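Odville Student Robotics - Help Desk
Ticket 3870: left and right grippers disagree on position
Status: Open
Opened by: Tomomi Nagano
Project: Whitelaw (small parts handling, hand-held grippers)

Wed 11 May, first entry
The left gripper track drifts in playback. The right one looks fine, or fine enough that the team stopped looking at it. The suggested fix on the project board is "recalibrate everything", which was also the fix in December. I would like to know what is wrong before we do that again.

Setup is the usual one, both grippers over the white board with the marker plates on top. Ball task first.
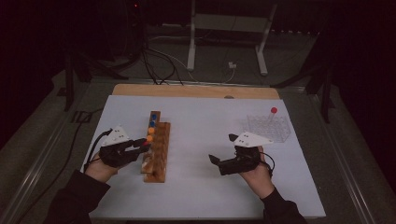

Ball task, left gripper at the peg rack, right gripper open.

Checked so far:
- Marker plates pushed by hand. Neither one wobbles.
- Left cable reseated at both ends. No change.
- Logging rate set from 480 down to 100. The file got smaller. The drift did not.

Reply from Salska bench
Could be the cable pulling on the left gripper when the wrist turns. Try taping it to the sleeve.

Reply from T. Nagano
Taped it. Ran 7 passes. Drift showed up in four of them and stayed away in three, so I'm not calling that a fix. Someone has already marked the ticket "solved - cable". I have reopened it.

Reply from Salska bench
Then maybe it's the gripper camera and the marker plates have nothing to do with it. Does tracking get worse with clear plastic or fast hand movement close to the jaws?

Reply from T. Nagano
Maybe. I went through the footage from the wooden rack task looking for that. There is plenty of blur to blame if you want to blame blur.

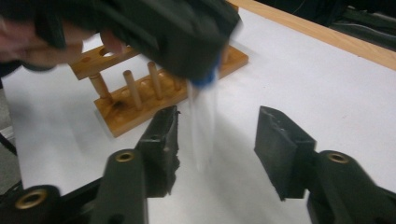 Gripper view, wooden rack task. Blur on the hand and the clear object, jaws open.

The rack edges and both pegs should still give the tracker something to hold on to, so I don't buy this one yet either. The pads have some wear along the top edges. I doubt that matters for position but I'm noting it before it gets offered as cause number four.

Next steps
- Swap the left and right marker plates and repeat the ball task. If the drift moves to the right side, it's the plate.
- Same run with the Trilemcombe build of the playback tool, old settings.
- No recalibration until both are logged here.

Please leave the status alone until the swap results are in.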